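The church basement, three weeks on
Friday, December 6, 2024

I keep getting asked how the parish is doing since the flood, so I'm going to put it all in one place and then you can stop texting me (kidding, please keep texting me).

Short version: we're okay. The upstairs is fine. The basement hall is a mess. A pipe let go behind the kitchen wall on a Saturday night, and by the time the early Mass crowd showed up there was water up to the second stair. I came in the side door with a tray of coffee cake and just stood there holding it. You could see folding chairs floating. One of the Christmas pageant camels had drifted all the way over by the restrooms.

The fire department pumped most of it out by noon, bless them, and Mass went ahead upstairs with the heat off and everybody in coats. I've been going to that church for 42 years and I don't think I've ever heard us sing that loud. Maybe it was to keep warm!
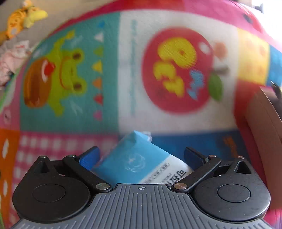

The food pantry is what I worry about most. It ran out of that basement every Tuesday and Thursday, and the bottom shelves were a total loss — rice, pasta, diapers, all of it. The Lutherans over on Loveck Street offered us their gym the very next day, and we had tables up in time for Thursday. We served 67 families that first week, in a room with a basketball hoop over the canned soup. If you want to give something, the cans are coming in nicely, but we run out of the small stuff that food stamps don't cover: soap, toothpaste, dish liquid, and tissues, even just a little packet like the light blue one up there. People tuck those in a coat pocket and they're so pleased to have them this time of year, when every kid in town has a runny nose.

Now the hall itself. The cleanup outfit, Tundberg, pulled up the floor and cut the drywall out to about waist height all the way around, and they had those big fans roaring day and night. You could hear them during the homily. The insurance people have been out twice. They'll cover the pipe damage but there's some back and forth over the old wiring, which was apparently not up to code when my mother was running the fish fries down there. So that will be a separate bill, and nobody has given us a final figure yet.

We did find some nice things, though. Behind the paneling there was a painted border, green and gold, that must go back to when the place was built. Half of it is gone but I took my phone down and got what I could. And the parish registers were upstairs in the safe the whole time, thank God, so all those baptisms and weddings are fine. The old choir music wasn't so lucky. A lot of it is spread out on my dining room table right now with paper towels between the pages, and my husband and I have been eating dinner on the couch.

What's coming up: the Advent supper is still on, in the Lutheran gym, same potluck rules as always. Please label your dish and please label your lid, I have four orphan lids in my kitchen from last year. The pageant is moving upstairs to the sanctuary, and the camel has dried out with a definite lean to it. Choir practice is at the Zúñiga house until further notice — park on the street, the driveway is steep and it ices over.

They're telling us March for the hall. I'd love to believe that, but I'll be happy if we're back in by Easter. I still have to call about the coffee urns.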